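18th September

Kiln log, Tollside glaze room. Cone 6 electric, second test firing of the Grekska clay body.

Unloaded this morning once the pyrometer read under 54. Lid had been propped since last night, so no pinging when the tiles came out. All of the flat tiles survived. Two of the upright ones had slumped a little to the left, same as the June batch, and I now think the shelf is the problem and the clay is fine. Put a level on it. It's out by 2 mm front to back. Khang is going to swap the props before the next load and check them against each other on the bench first.

Glazes:

Kunard white, original recipe. Crawled again wherever it was thick. Fine where it was a single dip. The edge breaks to a nice warm grey over the dark body, which is the colour we wanted.

Kunard white with half the raw clay swapped for calcined. No crawling anywhere, including the double-dipped corner. Surface slightly drier than the original. I'd call it satin. Settles fast in the bucket and goes hard on the bottom overnight, so it will need a bit of bentonite.

Đồng green. Ran. Took a chip out of shelf three and stuck tile 169 down for good. Copper is too high or the frit is, and I changed both at once, so I can't say which. My own fault. Next round change the frit only and leave the copper where it is. Catch tiles under everything green from now on, please.

Đồng green over Kunard. Better than either alone. Broke to a pale turquoise with darker flecks at the rim. Sang wants to try it on the inside of a bowl before we get too keen, as pooling could be ugly.

Witness cones: bottom shelf touching, middle a bit past, top barely bent. Same spread as last time. The top element is getting tired. Measured resistance cold and wrote it on the inside of the control box door along with the earlier readings. There is one spare set of elements in the metal cupboard, labelled for the old kiln, but the part number matches.

Firing record: slow to 600, medium after that, ten minute hold at the top, natural cool. Kiln meter showed 1762 at the start. I forgot to write down the finish, so there's no usage figure for this one.
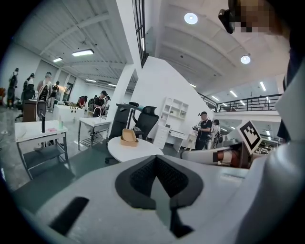
Sieving. The 80 mesh has a small tear near the rim and should only be used for slip. The good one is hanging behind the door. I did the calcined batch twice through and it still left a few gritty bits, mostly from the whiting, which has picked up damp. Opened a new bag and moved the rest into a lidded tub.

Specific gravity of the white was 1.45 after sieving. It dipped well at a three second count on bisque. Anything longer and it starts to build up on the foot.

To do next: new props and level the shelves. Grind shelf three and put on fresh kiln wash, two coats. Mix 500 g of the calcined white with bentonite at one per cent, wet the bentonite first. Cut more upright tiles and stamp them before they get too stiff. Ask Sang where the number stamps went.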